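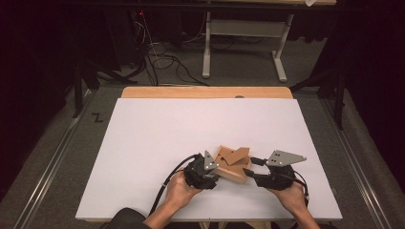 Automation came to the packing floor at Skanum in April. The company makes wooden puzzles and shape-sorting sets in Itville, and the supervisor of the finishing and packing section has been there long enough to have done most of the jobs in the building. We talked in the break room at the end of the early shift. The supervisor asked not to be named, because the company is small and the people on the shift would all be recognized along with whoever was talking.

The first thing I asked was what the job looked like before.

"You stood at a bench with a bin on your left and trays on your right," the supervisor said. "You picked up a piece, felt the edges, turned it over, looked for splinters and bad cuts, and set it in the tray. Then you did it again. That was the whole shift, apart from breaks and the last half hour when we swept up."

The flat, square pieces are now sorted and trayed by two robot arms, bought through a supplier called Bajwa. The angular pieces, the ones with notches and zigzag edges, are still mostly handled by people. Part of the section's work these days is showing the machines how those pieces should be picked up. A worker holds a gripper in each hand, closes them on the piece from both sides, lifts it, turns it and sets it down, and the movements are recorded and used to train the arms.

"It is slower than you would think," the supervisor said. "With your fingers you don't plan anything. With the grippers you have to decide where the pads go before you touch the wood. If you pinch a piece on a point it spins away from you. The first week people were getting annoyed at it, and I was too."

Does it feel like training your own replacement?

"People said that, yes. One of the older hands said it on the first day, in front of everyone, and I was glad it got said out loud. I told them what I had been told, that there would be no layoffs in the section this year. I could not tell them about next year and I didn't pretend to."

The section has not lost anybody so far. 2 people moved to the sanding room, both at their own request, and their places were not filled. The supervisor was careful about how to put that.

"You can say the machines took two jobs or you can say two people got jobs they wanted. Both are true. What I know is there are fewer benches out there than there were."

The work with the grippers is done in turns. At first the company wanted the same few people to do it every day so that the recordings would match. That lasted less than a month. Wrists got sore, and the people left at the benches thought the others had been picked out for something better. Now the turns are on a sheet by the time clock and anyone who has done the half-day course can sign up.

"There's no extra money in it, and there should be," the supervisor said. "I have put that in writing. It is a skill. Some people do it cleanly and some people never will, and the ones who do it well are doing something for the company that the company could not do without them. I'm still waiting on an answer."

I asked how they keep track of what has been done. There is a log, which the supervisor had brought along in a folder. The count at the end of the previous week stood at 1,424 recordings, of which 391 had been thrown out.

"Thrown out for all sorts of things. Piece dropped. Cable got in the way. Somebody stopped halfway to answer a question. The cables are the worst, they hang off the grippers and you have to learn where they are without looking. I ask people to let them lie out to the side before they start. Half of them forget."

What about the quality of the pieces that go out the door? The supervisor said the arms are good at repeating themselves and poor at noticing. A person at a bench catches a rough edge by touch. The arm does not, so there is now a separate check before boxing, and that check has become the job most people ask for.

"You sit down for it. That's a big part of it. You get to use your eyes and your thumbs and you can talk to the person next to you. The old bench was loud and you stood up."

The talking came up several times. When the arms are running, there are fewer people on the floor, and those who are there stand farther apart. The supervisor moved the morning break so that both halves of the section take it together, and said it had helped more than anything the company had paid for.

A second setup has been promised for the Flonby line, where the pieces are smaller. The supervisor has asked for the people on that line to be shown it before it is bolted down, and for someone from the benches to be in the room when the height of the table is decided.

"Ours was set up by people who were all tall. We had it changed, but it took six weeks and a lot of asking."

I asked whether the supervisor would go back to the old way, given the choice.

"For the square pieces, no. I did those for years and I don't miss them. For the odd shapes I would take my time. I'd want to see the machine pick up a hundred of the ugly ones before I took a bench away from anyone."

The late shift was starting to come in by then, and the supervisor went out to hand over the log.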